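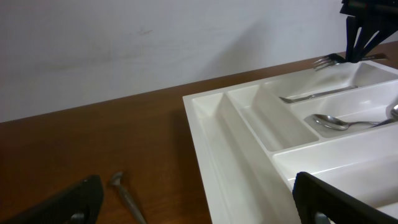
1. Introduction

This report describes a fault that occurred during the cutlery sorting project carried out by our group in the Sperling teaching laboratory. The task given to the group was to program two robot arms to place knives, forks and spoons into the matching compartments of a plastic tray. The arms share one table and work on the same tray at the same time. The fault led to a collision between the grippers and stopped the project for the rest of that session. No person was injured.

The report was submitted on 20 May 2024 as part of the assessment for the unit. It covers the equipment, the fault, the investigation and the changes made to the program.

2. Equipment and task

Each arm carries a two-finger gripper with ribbed black fingers. A small camera near the gripper gives a close view of the tray and of any utensil between the fingers. The tray is white, with compartments of different lengths, and it is set down on a wooden table against a plain wall. Knives, forks and spoons are all silver or grey metal, and their shiny surfaces caused some difficulty from the beginning of the project.

The arms were driven by a control program called Nileline, written by an earlier student group and handed on to ours. Nileline divides the table into two zones, one for each arm. The tray lies across both zones. Before an arm may enter the space over the tray, it must request a lock. The other arm is then expected to wait outside until the lock is released.

3. Description of the fault

The fault occurred on run 1727. The first arm held the lock and was lowering a fork towards the back of the tray. The second arm had been sent to collect a small utensil from the table in front of the tray. This pick did not need the lock, as the utensil was outside the shared space.

The second arm closed its fingers but did not grip the utensil. The program recorded the pick as successful and moved the arm over the tray while the first arm was still there. The two grippers met above the rim. The first arm dropped the fork, and the second arm continued to push for 3 seconds before a group member pressed the emergency stop.

One finger pad was torn and the tray was pushed along the table. The mounting of the camera on the second arm was bent and had to be replaced.

4. Investigation

The group read the log for the failed run and then repeated the movement at low speed, with the first arm parked. Two separate causes were found.

4.1 False grip signal

Nileline judged a pick by the distance between the fingers. If the fingers stopped before they were fully closed, the program assumed that something was between them. The pads had been changed in December for a thicker type, and the closed position had not been measured again. From that time the fingers always stopped early, and an empty gripper was recorded as a full one.

4.2 Lock released too early

The lock was set to expire after 21 seconds, whether or not the arm had left the tray. The first arm had been slowed to 70 per cent of its normal speed for careful placing. It therefore needed more time than the lock allowed. When the lock expired, the second arm was given permission to enter.

Neither fault would have been easy to notice alone. Earlier false grips had been put down to poor lighting and reflections on the spoons, and were not written in the fault book. The group accepts that this was a failure of procedure.

5. Changes made

The closed position of both grippers was measured again, and this check is now part of the start-up list. The camera view is also used to confirm that a utensil is held before the arm leaves the table.

The time limit on the lock was removed. An arm now keeps the lock until its measured position is outside the shared space. If it stays too long, both arms stop and a warning is shown.

A force limit was set on each arm using the Sarport safety module, so that contact with another object stops the movement without action from the operator.

6. Remaining concerns

The camera check is less reliable with spoons than with knives, and a bright reflection can still be read as an empty gripper. This causes a needless stop but does not create a hazard. The force limit has been tested against a foam block only. Testing with both arms moving will require approval from the laboratory supervisor, and the request has been lodged with the Utavska workshop, where the replacement camera mounting was made.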